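Home | Renters | Landlords | Reviews | Contact
2023-02-05
By Tien-fu Ng

Review: Lemach rent and repair tracker

Our tenants association covers three buildings under one management company, and for years we kept our records in a shared spreadsheet. Every repair request, every rent notice and every reply from the office went into it, if somebody remembered. When the company sent out a round of rent increases in October, we had four days of arguing over which version of the sheet was right. After that we paid for a year of Lemach.

Lemach is a web program with a phone app. It keeps a page for each apartment, and on that page you log letters, photos, phone calls and payments. Each entry gets a date and can't be changed later without the change showing. That was the main thing we wanted. If a tenant ends up at a hearing over heat or mold, a record with visible edits is worth more than one anybody could have typed up the night before.

The plan we bought costs $129 a year and covers up to 333 units. The next one down stops at 12, so a single small building could use it, but we couldn't.

Setup took me two evenings. Importing the old spreadsheet was the worst part. Lemach wants the unit number in its own column, and ours had the building name and unit together. I split them by hand. The help page says this can be done automatically, and I never got it to work.

Once the data was in, daily use was easy. A tenant opens the app, picks a type of problem, writes a line or two and adds a photo. The entry goes to the building's floor contact, who can mark it as sent to management. There is a reminder if no reply is logged after a set number of days. We set ours to 19 – you can choose any number. 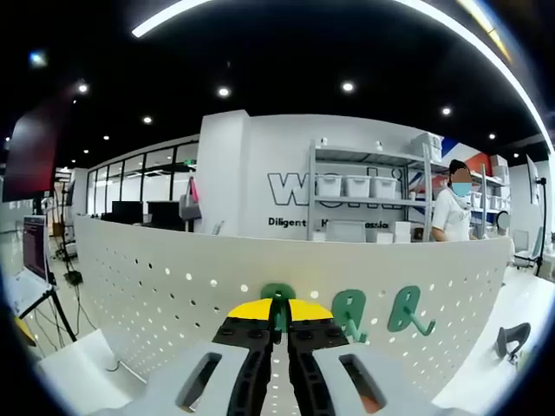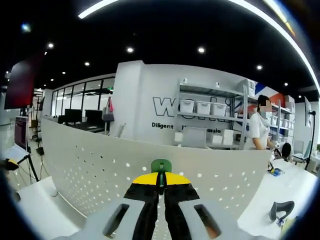

Can a tenant use it without a smartphone?
A tenant without one can log entries from any web browser, or a floor contact can enter them on the tenant's behalf. Entries made for somebody else show both names.

The export is good. You pick an apartment and a date range and get a PDF in date order, with photos placed next to the entries they belong to. Tin-yau Yip, who helps our members get ready for hearings, used to spend a weekend putting one of these packets together. The first one from Lemach took her less than an hour, most of it spent choosing what to leave out.

I have three complaints. The app is only in English and Spanish, and a good part of our second building reads Chinese. We ended up printing our own one-page guide. The search is weak: it finds whole words only, so "leak" won't bring up "leaking." And there is no way to give somebody access to one building only. A floor contact sees either a single floor or everything, and some members were unhappy about that. I wrote to support about it and was told it was on their list.

We also tried Hakala before deciding. It looks nicer and has better search, but it is made for landlords, and the tenant side is thin. Tenants can send a request but can't keep a private note, and the manager can close a request without giving a reason. I wouldn't use it for an association.

If you have one building and a person who is careful with a spreadsheet, stay with the spreadsheet. For several buildings, or for any group already in a dispute over rent or repairs, Lemach is worth the money. We plan to renew, and I'll update this page if they fix the access settings.

Get our renter news by email once a month. Enter your address to sign up. You can unsubscribe at any time.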